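Proyecto Flindness – Reunión de seguimiento de la recogida de demostraciones
Acta de la sesión ordinaria de marzo
Lugar: sala pequeña de la segunda planta y conexión remota
Hora de inicio: 10:05
Asistentes: Conall Carroll (coordinación), Nerea Iturbe, Óscar Valdivieso, Pilar Quesada, Tomás Rebollo
Excusa su asistencia: Jimena Arce
Redacta el acta: Pilar Quesada

1. Aprobación del acta anterior

Se aprueba con una corrección de Óscar en el punto 3: donde decía «episodios validados» debe decir «episodios grabados». La validación de aquel lote no se había cerrado todavía.

2. Estado de la recogida

Conall informa de que el conjunto cuenta con 1.111 demostraciones teleoperadas en cocina, sumando todas las tareas. El objetivo de esta fase es llegar a 500 válidas por tarea en las dos tareas principales: llevar vajilla y cubiertos de la encimera al lavavajillas, y recolocar objetos sobre la propia encimera. La primera va adelantada. La segunda se ha retrasado por el cambio de versión del programa de teleoperación, que obligó a repetir la calibración de las cámaras fijas.

Nerea recuerda que el recuento incluye episodios abortados. Propone que en adelante el informe separe tres cifras: grabados, completos y aceptados tras revisión. Se acuerda hacerlo así desde el próximo informe.

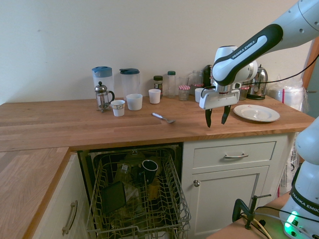 Tomás plantea que el lote de cubiertos tiene poca variedad en la pose inicial. En la mayoría de los episodios revisados la cuchara parte de orientaciones parecidas, y teme que la política aprenda una única forma de acercarse. Pide que el operador cambie el ángulo y la posición en cada reinicio, siguiendo la hoja de poses y no a ojo. Óscar está de acuerdo, aunque advierte que la hoja actual tiene poses a las que el brazo no llega con comodidad y habría que depurarla antes.

Se acuerda:
– Óscar revisa la hoja de poses y retira las que no sean alcanzables.
– Cada operador anota el número de pose en el registro antes de iniciar el episodio.
– Los episodios sin número de pose se conservan, con una etiqueta aparte.

3. Criterios de aceptación

Se discute durante buena parte de la reunión. El documento de criterios compartido con el equipo de Alton considera completo un episodio cuando el objeto queda en el destino y la pinza está abierta. Nerea opina que falta exigir la retirada del brazo hasta una altura segura. Sin ese tramo final, el modelo tiende a quedarse parado junto al objeto. Tomás prefiere no rechazar lo ya grabado por ese motivo y recortar los episodios en el momento de soltar, pero Nerea objeta que entonces la retirada no se aprende de ninguna parte.

Se decide añadir la retirada como requisito para las grabaciones nuevas. Lo anterior se mantiene y se marca con el campo «sin retirada».

Los agarres fallidos seguidos de recuperación se aceptan, con un máximo de 2 intentos por objeto. A partir del tercero el episodio pasa al conjunto de fallos, que también se guarda. Conall pide que no se borre nada del disco de captura hasta que la copia esté verificada. El mes pasado hubo que rehacer una tarde entera por una carpeta vaciada antes de tiempo.

4. Objetos de fondo y disposición de la encimera

Pilar presenta la propuesta de disposición. Hasta ahora cada operador dejaba los objetos del fondo como los encontraba. La propuesta es mantener una fila de objetos contra la pared, cambiar su composición entre bloques y dejar despejada la parte delantera, con el plato y el cubierto de la tarea. Dentro de un mismo bloque el fondo no se toca, salvo que el brazo desplace algo.

Óscar señala que los recipientes transparentes y los botes con tapa de cuadros son útiles como distractores y pide que no desaparezcan todos a la vez. También pide grabar con distinta luz. Con mucha claridad en la ventana, la exposición automática modifica bastante la imagen de un episodio a otro. Queda pendiente decidir si se fija la exposición o se deja la variación como parte de los datos.

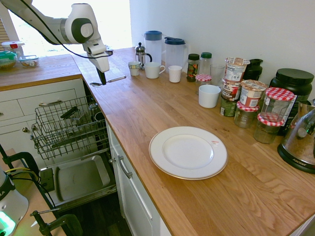
Jimena Arce, en un comentario enviado por escrito, se muestra contraria a fijar la exposición. Según indica, el sistema tendrá que funcionar con cámaras que no podremos configurar, y prefiere recoger más episodios en horas distintas antes que limpiar la señal en origen. Añade que, si se opta por fijarla, se haga solo en una de las cámaras, para poder comparar.

Conall ve razonable la comparación. Se hará una prueba corta con una cámara fija bloqueada y la otra en automático, y se decidirá con los resultados delante.

5. Anotación en lenguaje natural

La herramienta Gavalas ya admite varias instrucciones por episodio. Se acuerda escribir hasta 5 por episodio, en español, redactadas por personas que no hayan teleoperado ese bloque. Tomás pide evitar frases que nombren posiciones de la imagen («lo de la izquierda»), ya que cambian según la cámara. Se admiten referencias a otros objetos: «la cuchara que está junto al plato».

6. Entrega a Breltimstead

La primera entrega parcial sale el viernes, solo con episodios aceptados y su registro. Nerea prepara el paquete y Conall lo revisa.

7. Ruegos y preguntas

Óscar pide cinta nueva para las marcas del suelo. Tomás pregunta por los turnos de abril; se verán por correo.

Se levanta la sesión a las 11:40.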